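4.2 Payment records

The Prudville file contains 370 invoices issued by Nonovow to the port authority. We coded each one for amount, approving officer and stated service. Invoices below $4000 needed a single signature under the procurement code, and 100 of them fell within $30 of that limit.
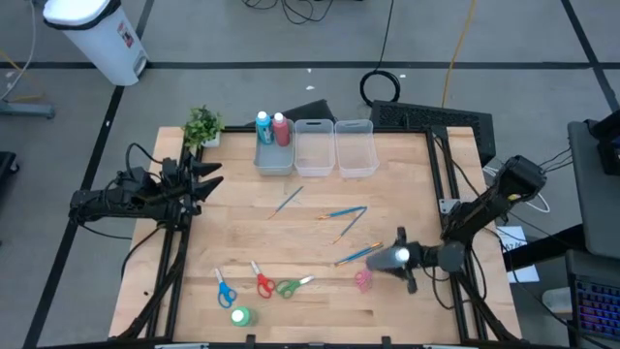

Figure 3

Clustering of this kind is consistent with invoice splitting – a pattern also reported in the Clodcombe bribery case – but does not establish intent. Strickland's test was therefore run separately for each approving officer, with the November invoices left out.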